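Rorkonel Working Group on Good Practice in Robotic Handling
Minutes of the meeting held February 9, 2024

Chair: Chak-lun Poon
Secretary: Raphaël Mallet
Present: members for Geltolley, Yang and Pliretti
Apologies: none received

1. Minutes of the previous meeting

The minutes were approved with one correction. Under item 4, "operator" should read "cell supervisor" in both places.

2. Matters arising

The Secretary confirmed that the revised sign-in sheet is now in use at the Geltolley laboratory. Pliretti has not yet adopted it and will report at the next meeting.

The member for Yang asked whether the group's code of practice applies to cells used only for student projects. The Chair ruled that it does. The wording of section 1 will be changed to say so plainly.

3. Draft code of practice, section 5: mixed-object picking

The Secretary introduced the second draft. It had been sent to members in advance and had drawn written comments from all three sites. The following points were settled.

3.1 Fixing of bins. Any bin within reach of the arm shall be clamped or bolted before the drives are enabled. Friction mats alone are not accepted. Geltolley asked that spring clamps remain permitted for light work, and this was agreed, on condition that the grips are checked at the start of each session and that the clamps are entered as obstacles in the motion planner.

3.2 Choice of objects. Test sets should include rigid, deformable, reflective and clear items. Glass and open blades are excluded. Crushed cans may be used if no torn edge is exposed. Fresh fruit is allowed for a single working day and must be removed at close.

3.3 Teach pendant. The pendant shall be kept within arm's reach of the supervisor whenever the drives are enabled, with the emergency stop facing up and free of cables. Yang proposed a fixed bracket. Members were divided, as a bracket may put the pendant out of reach of a supervisor who moves to the other side of the table. The draft will recommend a bracket and leave the decision to each site.

3.4 Cables on the arm. Tool cables shall be secured so that no loop can catch the rim of the bin at any point in the planned motion. The full range of the wrist is to be run at reduced speed, with the bin in place, after any change of tool. Pliretti considered this too strict for minor changes. The Chair noted the objection and the text stands.

3.5 Table markings. Positions of bins and panels should be marked in tape of one color, so that a layout can be restored after cleaning. The draft had called for a printed template as well. This was struck out.

4. Incident and near-miss reporting

The Secretary presented the combined log for the three sites. Of 1527 logged picking sessions, 142 included at least one protective stop. In 135 of these the cause was recorded. The remaining entries were left blank and will be returned to the sites for completion.

Contact with the bin wall was the most frequent cause given. The member for Geltolley observed that the present form does not separate contact by the tool from contact by a held object - the two call for different remedies. A second check box will be added.

No injuries were reported.

5. Training record

Members agreed that a supervisor's training should lapse after twelve months without a session. Short refresher training will be offered at the Yang site in May. Sites are to send names to the Secretary.

6. Actions

Secretary: circulate the third draft of section 5 and the amended log form.
Geltolley: supply wording on clamp inspection.
Pliretti: adopt the sign-in sheet; submit its objection to 3.4 in writing.
Yang: cost a pendant bracket suitable for a tabletop cell. 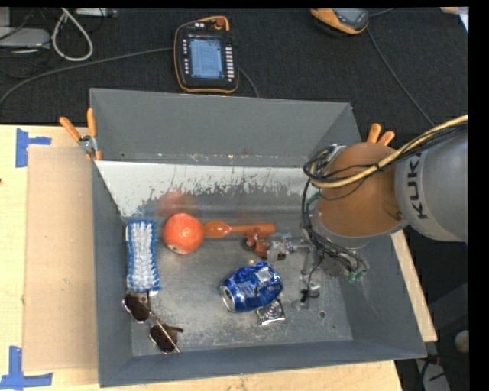
7. Any other business

There was none. The date of the next meeting will be set by the Chair after the third draft has been circulated.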